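I finished Sarnov last night and I want to write some posts about it while I still remember everything. It is a turn-based tactics game about a small group of smugglers in a port city. No big spoilers, only the first two chapters.

First, the basic idea. You lead a crew of up to six people. Each mission is one night in one part of the city. You must bring the goods from the boats to a safe house before the morning bell. The guards walk on fixed routes, but the routes change when the tide changes.

The tide is the best part of the game for me. Every eight turns the water goes up or down one level. When it is low, you can walk under the docks and the guards above do not see you. When it is high, the same path is closed, and if your person is still there, he loses all his goods. I lost a full load of lamp oil this way in mission three and had to start again.

I played on the second hardest level, which is called Harbor Rules. On this level you can save only one time in each mission. My friend Wai-kit Hsueh played on the normal level and told me it was too easy after chapter one. So if you have some experience with tactics games, please choose Harbor Rules from the start. You can't change it later.

About the crew. In the beginning you have Mellell, the captain, and Yip, who opens locks. Mellell can give one of her actions to another person, and this is much stronger than it looks. In the early missions I used her like a normal fighter, and this was my mistake. Keep her in the back and let her give actions to Yip.

Yip is weak in a fight. Two hits and he is down. But he can open a door without making noise, and from level four he can also close it again and lock it behind him. Guards who find a locked door go the long way. I used this to split patrols in almost every mission. 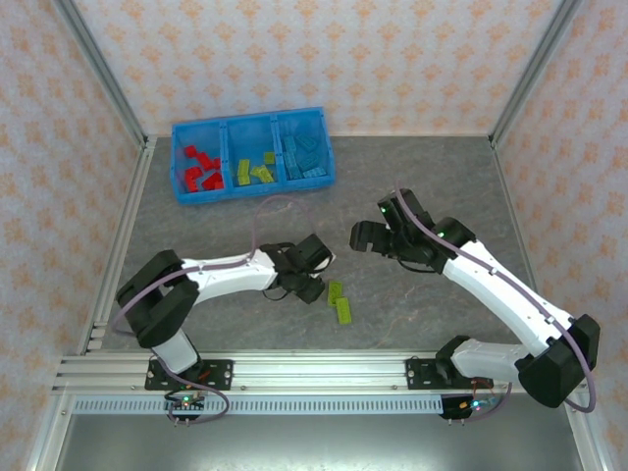
The third person you get is Fistine, the old boxer. I did not like her at first. She walks only four tiles in one turn and she can't climb. Then I read her skill text again with more attention. If she does not move in a turn, every guard who comes next to her is knocked out, with no noise. So you put her at a corner and wait. In narrow streets she is the best in the crew.

A small warning about her: the skill does not work on guards with dogs. The text in the game does not say this. I learned it in the fish market mission and I was quite angry.

Now the money. You get 400 coins for a normal mission and an extra 100 if no guard sees you. It sounds good, but the rent of the safe house is 200 after every mission, and medicine is expensive. In chapter one I bought two smoke bombs before every mission and by the end I could not pay for healing. Buy the rope ladder first. It is used again and again, and smoke is gone after one turn.

The big boat upgrade costs 3000. Don't save money for it in your first game. I did, and I got it so late that I used it in only two missions. Better to spend on training for Yip.

Some words about the story. It is told in letters between missions. The letters are short and quite well written, and there is one writer who lies to you. I guessed the wrong one. I will not say more. If you skip the letters, you will also miss hints about the patrols, for example which gate has a sleepy guard.

What I did not like: the camera. You can turn it only in steps of 90 degrees, and in the warehouse maps the roof often hides a guard completely. There is a key that makes roofs transparent, but it also hides the sound circles, so you have to press it on and off all the time.

Also the computer turns are slow in chapter two. With many guards on the map I waited long enough to drink my tea. There is a fast mode in the options, on the second page, under "Display". I don't understand why it is under "Display".

The music I like a lot. It is mostly one accordion and some drums, and when a guard is suspicious the drums stop. After a few missions I didn't look at the alarm icon any more, I only listened.

Cheng-en Man asked me under the first post if it can be played with a controller. Yes, it can, but choosing a tile on a different height is difficult with the stick. I changed to the mouse after the tutorial and stayed with it.

Another question was about the length. I can't give a fair answer, as I repeated the lighthouse mission so many times. It has 14 missions, and two of them are optional. The optional ones are hard but you should do the one with the ferry, because you get the second captain there.

Last thing for today, an update comes on 25th August. According to the patch notes they will fix the roof problem and add a second save for Harbor Rules. I am a little sad about the second save. I will start a new game after the update with no smoke bombs at all and write here how far I get. If you have a good plan for the lighthouse, please tell me, I passed it only with luck.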